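7/3/25

Long day on the Stevlow project. I got to the lab after breakfast and Elango was already logged in with three runs queued from last night. He had left me a note in the shared log saying the approach was still too high and the gripper was closing on nothing about a third of the time. I read through his settings before touching anything, because last week I changed two things at once and lost a whole afternoon.

For my own record, where we are. The class gave each pair a simulated room and one part to handle. Ours is the channel, the long gray one with the flanges. The arm has to come down over it, close on it, lift it, and set it down again without dragging the base plate. Corinne Abernathy, who teaches the course, wants 500 attempts logged per pair by the end of the term, with the failures sorted by cause. She does not care much about the success rate. She says she cares whether we can say why a run failed. I believe her, but I would still like the rate to be higher.

The first job this morning was the approach height. Elango had been lowering it in big steps. I went down in small ones and ran a few attempts at each setting. The trouble is that the channel is tall and narrow and we are coming at it from straight above, so there is very little room between too high and touching. Too high and the fingers shut above the rim. Too low and the contact shows up in the force plot before the fingers have moved at all, and then the channel shifts and the rest of the run is useless.

I stopped at one setting that looked right and saved the view to go with the log entry.
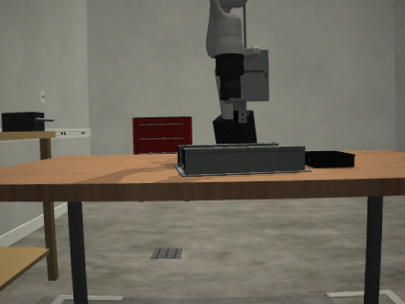 3 min read

The lower edge of the gripper is nearly on top of the channel there, over the far side. I would have liked it closer to the center line. I asked Elango about it and he said he had shifted the target toward the back of the table on purpose in February, when we were using the old part, and had never put it back. So that was one answer. We moved the target forward and it took maybe ten minutes, including an argument over which way was positive on that axis. He was right.

After that the runs went better. We did a batch of 100 before lunch and sorted the failures together. Most were slips during the lift. A few were the planner giving up because it thought the wrist would pass too near the black box at the right end of the channel. I had forgotten that the box counts as an obstacle. It sits a little farther back than the channel and the planner keeps a wide margin. Elango wanted to take it out of the room. I said we should leave it in and shrink the margin, since Corinne set the room up and every pair has the same one. We wrote to her and she answered in one line: leave the box.

Lunch was the noodle place again. Talked to the Fultano group on the way back. They have the drawer task, which sounds worse than ours. Their handle keeps passing through the fingers and they think it is a problem with the collision shape. I told them what we did about ours in the spring, which was to rebuild it from plain blocks, and they said they would try it.

Afternoon was friction. I don't enjoy this part. We tried the default, then a higher value, then one Elango found in his notes from the Boateng assignment. The higher value stopped the slips but it looked like cheating, and I said so. If the fingers hold on to anything they touch, we learn nothing about the grip. We settled on the Boateng value because we could at least explain where it came from. I wrote that down in the report draft with both sets of results next to it.

The log now stands at almost 700 attempts counting the bad ones from the first month – Corinne says those don't count toward the total because the part was different. I took them out of the sheet and put them in their own tab. I did not want to delete them.

One thing I did wrong. I started the last batch without turning on the wrist camera recording, and noticed it well into the batch. The force data is fine but there are no wrist views for any of those runs. I told Elango right away. He said to mark them and keep going.

To do tomorrow:
Run the lift at half speed and compare the slips.
Fix the labels on the force plots.
Ask Corinne if the set-down counts as failed when the base plate lands crooked but flat.
Send Elango the Dreren paper, which I have promised him twice.

Walked home the long way. Called Mom. Bed early – I have the report section on the planner to write in the morning and I write badly when I'm tired.

Last updated: the same evening, to fix a typo

Contact | © Notes from the Stevlow project | Back to top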